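Ticket 523: AC in back room running but room stays warm
Site: Janstead, unit 2
Opened by: Fadwa Alaoui
Assigned to: Ismael Xavier
Opened: 17 January 2025
Status: Closed
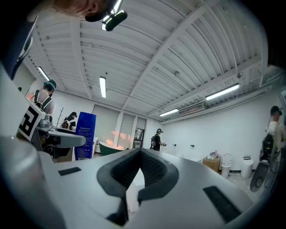 Fadwa Alaoui wrote:
The wall unit on the window side has been on since we opened and the room is still too warm by midafternoon. People at the tables on the far side say they feel no air at all. The remote shows cooling, set to 23. I tried switching it off and on at the remote, no change. It also makes a clicking noise when it starts. The fluorescent lights are fine and nothing has tripped at the panel.

Ismael Xavier wrote:
Are the blinds open or closed in the afternoon? And when was the filter last cleaned? I have nothing in the log after November.

Fadwa Alaoui wrote:
Closed most of the day. I don't know about the filter. Kimie may have the sheet.

Kimie Higuchi wrote:
Last entry on the sheet is November, filter rinsed, no other notes. Please keep in mind the metal roof has no insulation under it on that side, so it gets warm up there in any case.

Ismael Xavier wrote:
Went over after lunch. Filter was gray with dust. Rinsed it, dried it, put it back. The louver was stuck pointing up, so most of the air was going along the ceiling. The clicking was the louver motor trying to move it. Freed it by hand and ran the swing for roughly 5 minutes with no clicking. Fan was set to low, changed to high.

Fadwa Alaoui wrote:
Much better at the near tables. The far side is still a bit stuffy but people can work.

Ismael Xavier wrote:
One unit is small for a room with that much height. I have asked Dalva Coutinho for a quote on a ceiling fan. That will go in a separate ticket. Filter cleaning is now on the monthly list. Closing this one. Reopen if the clicking comes back.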